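Skeveo Baking Circle: Guidance on Steamed and Baked Sponge for the Coming Season
2022-09-22
Shared 80 times | 7 comments

Members who attended the April session will recall that the steamed brown sugar sponge drew more questions than any other item on the program. Many of those questions concerned texture, and a smaller number concerned the choice of sugar. The Circle's recipe panel has now completed its review of the handout, and the revised method is set out in this item. It replaces the earlier sheet in full. Members are asked to discard printed copies of the previous version, which gave the oil and milk in the wrong order.

The recipe remains the one contributed by Pao-chu Lau, with small changes to the mixing stage. It makes a single round cake in a deep eight-inch pan and may be steamed or baked. The panel has retained both methods at the request of members whose kitchens do not accommodate a large steamer.

Dark brown sugar should be used wherever it can be obtained. Light brown sugar gives a paler cake with a milder taste, and an additional spoonful of molasses will correct this to some extent. The sugar is to be dissolved in warm water before it meets any other ingredient. The syrup should then be left until it is cool to the touch. Eggs added to hot syrup will set in threads, and no amount of later whisking will restore the batter. 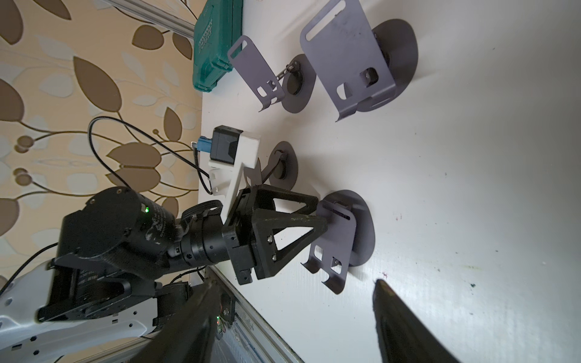
Once the syrup has cooled, the eggs are whisked in one at a time, followed by the milk and then the oil. A neutral oil is preferred. Flour, baking powder and a small pinch of salt are sifted together into a second bowl and added to the liquid in two parts. The batter should fall from the whisk in a smooth ribbon. Should small lumps remain, it may be passed once through a strainer.

The batter is then covered and left to rest for 25 minutes. Several members reported leaving out this step without apparent harm. The panel's own trials did not support this. Cakes steamed from unrested batter rose unevenly and had a coarse layer at the base, and the difference was plain when slices were compared on the same plate. Baking soda, if used, is stirred in after the rest and immediately before the batter goes into the pan.

For steaming, the water must be at a full boil before the pan is placed over it. The lid should be wrapped in a clean cloth to keep drops from falling on the surface of the cake. The lid is not to be lifted during the first half of the cooking time. A thin skewer inserted at the center should come out clean. For baking, a moderate oven is suitable, and a tray of hot water on the lower rack will keep the crust soft. The baked version browns more deeply at the edges and keeps its shape better when cut for a lunch box.

On the matter of pans, the panel has no requirement beyond a depth of at least 2 inches. Members using a loose-bottomed pan should line it with a single sheet of parchment that reaches above the rim. Glass dishes may be used for steaming but will need a longer time.

The finished cake should stand in its pan until it draws away from the sides. It may then be turned out and sliced. Wrapped closely, it keeps for two days at room temperature and may be warmed again over steam. Refrigeration firms the crumb and is not advised unless the weather is very warm. Toasted sesame seeds are the customary finish, although chopped walnuts or dried longan have also been served at Circle meetings and were well received.

The question of sweetness was discussed at length by the panel. The previous sheet called for a generous cup of sugar, and several members had reduced this at home by as much as half. A reduction of that size affects moisture as well as taste, and the resulting cake dries quickly at the cut face. The revised sheet therefore recommends that no more than a quarter of the sugar be removed, with the milk left unchanged. 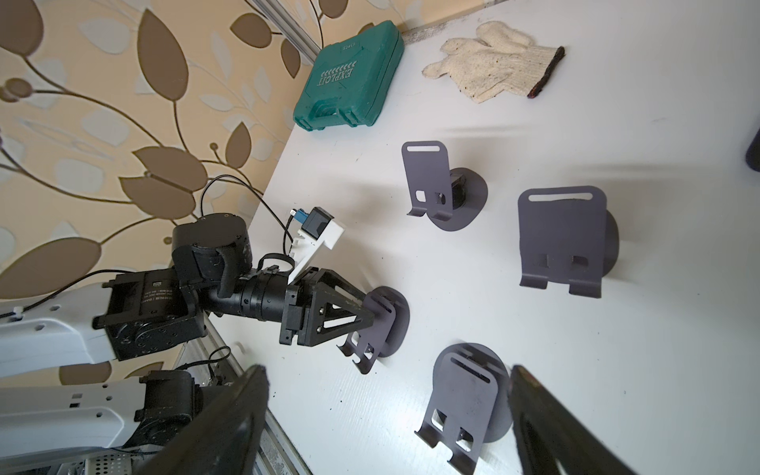 Natalia Camacho asked the panel to note that the same limit should apply when coconut sugar is used, having found that her own cakes became crumbly below that point. She added that the syrup made with coconut sugar takes longer to cool and is best prepared the evening before. The panel has accepted both remarks and they will appear as a footnote on the printed sheet.

The next sheet in the series will deal with egg custard tarts. Members who wish to submit a pastry recipe for testing are invited to do so in writing, stating the type of fat used and whether the dough was chilled before rolling.

Comments

Tsung-han Chung
The cloth around the lid made all the difference for me. My last two cakes had craters on top. Is there any reason not to use a bamboo steamer with no cloth?

Lok-yiu Au
Bamboo is fine without the cloth, Tsung-han. I have done it that way for years. Just check the water level before you start.

Yao-tsung Wan
Could the panel give the weights in grams as well as cups? My brown sugar packs down very differently from one bag to the next.

Pao-chu Lau
Gram weights will be on the printed sheet. Please press the sugar firmly if you are using a cup in the meantime.

Tsung-han Chung
Thank you both. I will try the walnuts this weekend.

Natalia Camacho
Walnuts sink if they go in too early. I scatter mine on when the top has just begun to set.

Yao-tsung Wan
Does the baked version freeze well? I would like to make two and keep one back.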